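Ostavia发布双臂操作工位良好实践指引 覆盖布置、线缆与记录要求 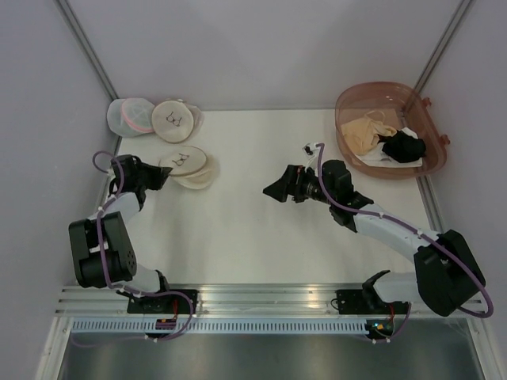
行业技术联盟Ostavia于9月发布《桌面双臂操作工位良好实践指引》第2版,适用对象为在围合式工位内处理织物、软包装等可变形物件的小型机械臂系统。文件属推荐性质,不替代所在地的机械安全法规,也不构成认证依据。

新版正文共11章,另有18项检查条目作为附录,供实验室和集成商在工位启用前逐项核对。第1版以刚性零件的抓取和放置为主要对象,洗衣袋、内衣、毛巾等物件仅在附录中提及。修订后,可变形物件单独成章,规定了初始摆放、容器使用和任务结束状态的书写方式。

按照该章要求,任务说明须写明物件的起始区域、是否允许相互接触或叠压,以及容器内外物件各自的处理顺序。带拉链、肩带或网眼的物件应在清单中单列,标注易勾挂部位。指尖进入网眼或带环后,控制程序应先张开夹爪再后撤,不得直接执行回零动作。夹持力上限由使用单位自行测定,测定方法及所用样品须随记录保存。

工位布置方面,指引要求两臂底座固定在同一基准件上,安装板与基准件之间不得垫入未经登记的垫片。两臂共用区域须在程序中定义为互斥区,一臂占用时另一臂停在区外。确需双臂同时进入的动作,例如一臂撑开袋口、另一臂放入衣物,应单独建立动作条目并限速。围板内壁和台面宜采用浅色、无纹样的表面,反光金属件的位置应写入视觉标定说明。

线缆管理是改动较多的部分。沿臂敷设的线缆须在每个关节处留出弯曲余量,两个固定点之间的线段在关节到达极限位置时不得绷紧,也不得垂入夹爪的工作范围。扎带不应压在关节转动面上。裸露电路板若安装于台面前沿,应列入风险评估,评估内容至少包括误触、异物落入和接插件松脱。指引建议每累计2,000次任务循环后检查一次线缆外皮和扎带,检查结果与关节零位复核一并登记。

起草组负责人Lindsay Ashby在随文说明中写道,现有机械安全文件对围栏、急停和降速已有较完整的规定,本指引不再重复,只处理桌面工位中常被交给操作员自行决定的事项。她举出的例子包括容器放置在台面哪一侧、物件滑落台面后由谁复位,以及复位期间驱动器是否保持上电。新版对最后一项作出明确规定:人员的手进入围合区域之前,两臂均须处于受监控的停止状态,仅暂停其中一臂不符合要求。

数据记录一章由集成商Biven的工程师Naveed Shaikh牵头编写。该章要求每次任务至少保存关节位置、夹爪开合指令、全局相机画面和任务结果四类数据,各类数据使用同一时间基准。操作失败的记录不得删除,应注明中止原因。若中途有人工介入,介入前后的数据分段保存,后段不计入连续完成次数。固定相机的位置发生变动后,须重新标定并更换记录批次号。

Shaikh表示,征求意见期间争议集中在“任务完成”的判定上。部分单位主张以物件进入容器为准,另一些单位要求物件完全低于容器口沿。定稿未统一判据,改为要求使用单位在测试开始前写明判据,同一批次内不得更改。对外公布成功率时,判据、物件清单和任务总次数须一并给出。

Dunstan与Usurska两处测试场地参与了草案试用。试用报告指出,检查条目中关于照明均匀度的一项缺少测点位置,定稿已补充测点示意。Usurska场地另提出,半透明塑料容器会使视觉系统误判内部衣物的边界,建议规定容器颜色。起草组未采纳颜色限制,改为要求在物件清单中登记容器的透光情况。

第1版自新版发布之日起停止更新。已按第1版建档的工位可继续使用原有检查表,在更换机械臂、夹爪或围合结构时转入新版。检查条目的可编辑表格随指引一同提供,对第2版的书面意见由Ostavia技术秘书处接收。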